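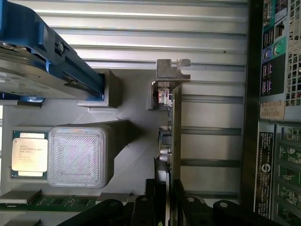 Last updated: February, by Jayanthi Rodrigues

Barnidix Teardown Notes
Opening up a Dell tower, one part at a time

We love old workstations at Forildale. They're built to be pulled apart, the plastic bits unclip with your fingers, and there's room inside to get both hands in. This folder holds our pictures and written notes from stripping a Dell tower with an Intel Xeon in it, and we hope it helps anyone who has one under the desk and has been too nervous to lift the lid.

What's in the folder

photos/ has 3,330 stills, sorted by part
notes/ has 153 short text files, one per part or fastener
labels.csv matches each still to the parts showing in it
glossary.txt is the fun one (see below)

Part names

Names were argued over at length. We settled on everyday words that a first-time builder would use: "air shroud" for the big moulded piece that steers air over the hot parts, "socket cover" for anything sitting over the processor socket, "lever" for the wire arms beside it. Memory slots are grouped into banks, upper and lower, as you face the board with the rear ports on your left. Vasanthi Warrier wrote most of the glossary and it's a lovely read even if you never touch the rest.

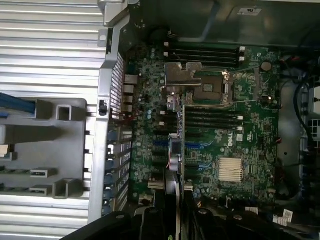 Colours go in their own column, in plain words. If a slot is blue, write blue. We tried matching them to a paint chart once and gave up after 28 entries, so please don't send us colour codes!

Working order

1. Power off, unplug, and lay the case on its side with the panel off. Hold the power button for a few seconds to drain what's left.
2. Lift out drives in their carriers. Leave the drive screwed to its carrier unless you're replacing it.
3. Take off the air shroud and put it somewhere it won't get leaned on.
4. Memory next. Press the latches at the ends of the slot outward and the stick pops up.
5. Processor last. Open the levers, lift the frame, and pick the chip up by its edges. Keep your fingers well away from the contacts in the socket, as they bend if you so much as look at them.

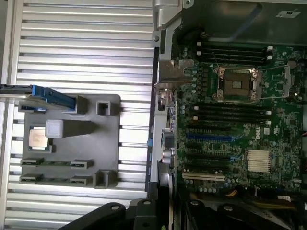
Known gaps

The power supply isn't covered and won't be. Leave it closed. Cable routing is thin too: 23 of the notes still say "see photo", and we'd be thrilled if somebody wrote those up properly.

Using and citing

Free for teaching, repair guides and your own tinkering. Please credit "Barnidix Teardown Notes, Forildale". Corrections are very welcome, especially on part names, and go to Jayanthi.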